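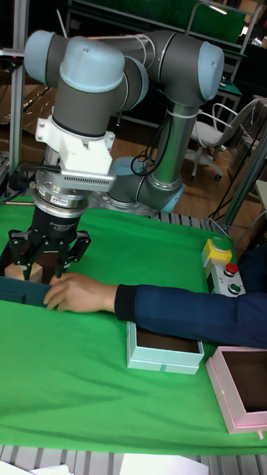
A wooden block, three fingers and one hand at the cell. Close quarters.

Hands in the cell

The rule used to be one line long. No hands past the post while the arm is live. Everyone at Domura signed it, and by August most people had stopped reading it.

Fair enough, says Javiera Iturra. She writes the site rules there, and the old one was written for a big welding arm in a cage. Small arms on a table, boxes to fill, a person shifting stuff beside them all day – you can't run that on a rule that says stay out. People just go in. Then you have no rule.

So she started over. Sat by the table with a notebook. Logged every time a hand went past the edge of the cloth: 3,000 entries by the end. Of those, 2,803 were plain box work. Push one over, straighten it, pull back. Another 62 were somebody reaching for a dropped block. The rest she calls fidgeting.

What came out of it fits on a page. One person in reach, never two. Say it out loud before you go in. Hand flat, below the wrist of the arm, never between the fingers and the part. Sleeves snug at the cuff, no rings, no lanyards. Boxes moved from the side. And know where the red button is without looking for it.

Not everyone likes it. Stavros Margaritis runs second shift and thinks the talking part is silly. "You feel dumb saying 'hand in' to a table." He does it anyway. Chrysanthi Stergiou wanted it stricter, with the arm paused for every reach, and she has a point. A slow arm can still pinch. The standards people care about force and speed, but they also want a risk assesment for the actual job, with the actual tool on the end. Swap the gripper and you do it over. Plenty of shops don't.

Domura didn't either, for a while. Iturra found the old sheet still named a suction cup. New sheet now, dated 11/11/21, taped inside the cabinet door.

The part in the fingers counts too. Soft cube, fine. Sheet metal with a raw edge, diffrent story, and the page says so in bold. 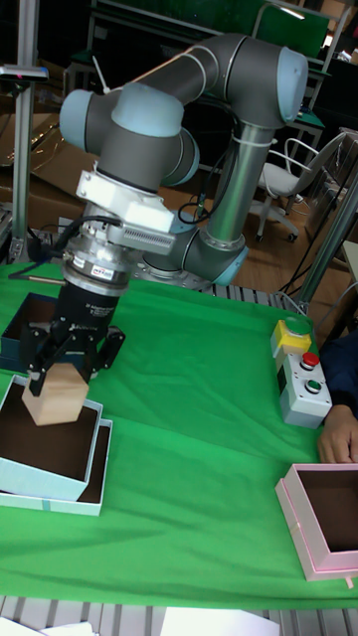
Where the buttons go

Longest argument of the lot. Michalis Karagiannis wanted the panel at the back, out of the way. Iturra wanted it on the side where the person works, close enough to slap. She won – after he tried it his way for one shift.

Next up is the drop zone, and how high the arm may let go of a block over an open box. Draft three is going around now.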